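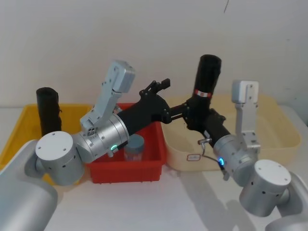
사진 제공: 프론디어(Prondier) 작업실

양손 로봇에게 배우는 서랍 정리, 통 세 개면 됩니다

부엌 서랍을 열 때마다 무언가가 걸려서 반만 열리는 분들을 위한 글입니다. 저도 그중 하나입니다. 국자가 걸립니다. 늘 같은 국자입니다.

지난 3월에 프론디어에서 두 팔 로봇으로 물건 분류 실험을 한 결과를 읽었습니다. 과제 이름은 '아얄라(Ayala)'이고, 내용은 생활용품을 집어서 맞는 통에 넣는 일입니다. 우리가 주말마다 미루는 바로 그 일인데, 저쪽은 연구비를 받고 합니다. 456회를 시켜 보고 어디서 막히는지 적어 둔 기록이 살림하는 사람에게도 꽤 쓸모가 있어서 옮겨 봅니다.

통은 색이 다른 것으로

실험에는 노란 통, 빨간 통, 크림색 통이 나란히 쓰였습니다. 같은 통 세 개에 이름표만 붙인 조건과 비교했더니, 색을 달리한 쪽에서 엉뚱한 통에 넣는 일이 눈에 띄게 줄었다고 합니다. 우리 집 식구들도 이름표는 읽지 않습니다. '건전지'라고 크게 써 붙인 통에서 고무줄과 귤 껍질이 나온 적이 있습니다. 색으로 바꾼 뒤로 귤 껍질은 안 나옵니다. 고무줄은 아직 나옵니다.

벽이 낮은 통을 고를 것

깊은 통은 많이 들어가서 좋아 보이지만, 로봇 손이 안쪽 벽에 자꾸 부딪혀 속도가 떨어졌답니다. 벽이 낮고 위가 트인 통이면 곧장 내려가서 집으면 됩니다. 사람 손도 사정이 비슷합니다. 깊은 바구니 맨 밑에 있는 물건은 이사 갈 때나 만납니다. 양념병을 세웠을 때 뚜껑이 통 위로 나오는 정도면 적당합니다.

길쭉한 것은 세워서

검은 원통처럼 길쭉한 물건은 눕혀 두면 굴러가고, 굴러가면 다시 찾아야 합니다. 연구진은 물건을 세워 둔 조건과 눕혀 둔 조건을 따로 쟀는데, 눕힌 쪽은 다시 집으려는 시도가 훨씬 많았습니다. 스프레이, 텀블러, 랩 심지는 세워서 넣으세요. 자꾸 쓰러지면 통 한쪽에 우유팩을 잘라 칸을 만들어 주면 됩니다. 우유팩은 잘 씻어서 말린 뒤에 쓰시고요. 저는 한 번 대충 헹궜다가 통까지 버렸습니다.

작은 병은 작은 통에

뚜껑 달린 작은 반투명 병은 큰 통에 넣으면 구석으로 숨습니다. 가운데 작은 빨간 통에 넣어 두면 숨을 데가 없습니다. 남은 나사, 단추, 출처를 모르는 열쇠를 담은 병도 이쪽입니다. 열쇠는 버려도 될 것 같지만 버린 다음 날 쓸 데가 생기므로 그냥 두세요.

통 하나는 비워 두고 시작

가장 마음에 든 대목입니다. 빈 통 하나를 두고 시작했을 때 한 판을 끝내는 시간이 60초로 가장 짧았다고 합니다. 한 손이 물건을 든 채 갈 곳을 찾아 헤매지 않아도 되니까요. 서랍을 정리할 때도 모든 칸을 채울 계획부터 세우지 말고 제일 큰 칸을 비워 두세요. 어디 둘지 모르겠는 물건은 거기 넣었다가 마지막에 한꺼번에 정합니다. 단, 그 칸이 영원히 '나중에 칸'이 되지 않도록 날짜를 정해 두는 게 좋습니다. 저희 집 칸은 9개월째입니다.

두 손의 순서

두 팔을 한꺼번에 움직이게 하면 빨라질 것 같은데, 손끝이 가까워질 때마다 한쪽이 멈춰서 기다리는 시간이 길었답니다. 한 손이 들고 있는 동안 다른 손은 다음 물건 쪽에 가 있게 하자 기다리는 시간이 줄었습니다. 부부가 같은 서랍을 동시에 정리할 때도 적용됩니다. 한 사람이 꺼내고 한 사람이 넣으세요. 둘 다 꺼내면 싸움이 나고, 둘 다 넣으면 국자가 또 걸립니다.

준비물

색이 다른 낮은 통 3개, 우유팩, 가위, 마른행주. 통은 임몬트(Immont)에서 나온 낮은 것을 쓰고 있는데 서랍 높이만 맞으면 아무 것이나 괜찮습니다. 사기 전에 서랍 안쪽 높이를 꼭 재세요. 바깥 높이를 재면 저처럼 통을 베란다에서 쓰게 됩니다.

2019년 4월 17일 등록 | 분류: 부엌, 수납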